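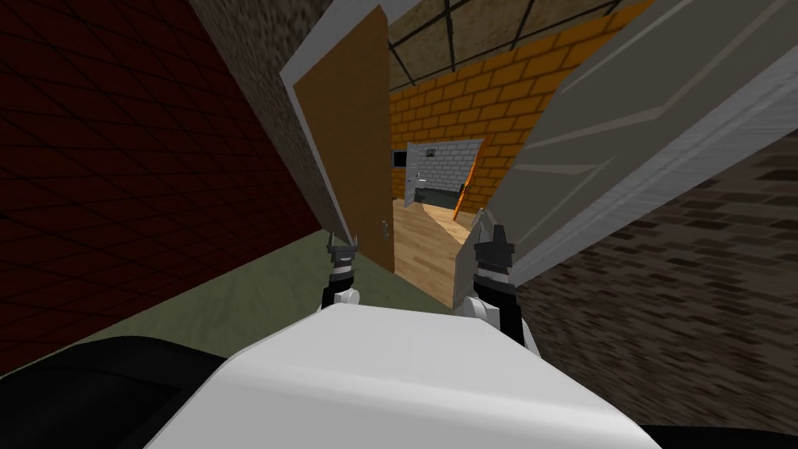 Flarutum, Book Two (unabridged audiobook)

Written by Ieuan Penry, read by Jaruwan Nuchit. Download only, 15 hours, in 40 chapters.

The second book opens two years after the loss of the colony ship Purnus. Dahlgren, the only officer to come home, is sent back to find out who changed the flight log. Most of the story takes place at Skuten, a mining station with one dock and a long list of people who would like the inquiry closed.

Nuchit reads at an even pace and keeps the voices apart by rhythm and pitch – accents are used sparingly. Dialogue is easy to follow at normal speed. At 1.5x the hearing in chapter 26 gets hard to sort out, as five speakers interrupt each other with few name tags.

Sound levels are steady from chapter to chapter. There is a faint room tone under the reading, audible on headphones during long pauses. Chapter marks match the printed book, but the glossary is left out and no PDF is supplied.

The plot depends on Book One and gives almost no recap. The middle third repeats the log evidence more often than it needs to. The last six chapters are well built and answer the main question.

Story: 3.5 out of 5. Reading: 4.5 out of 5.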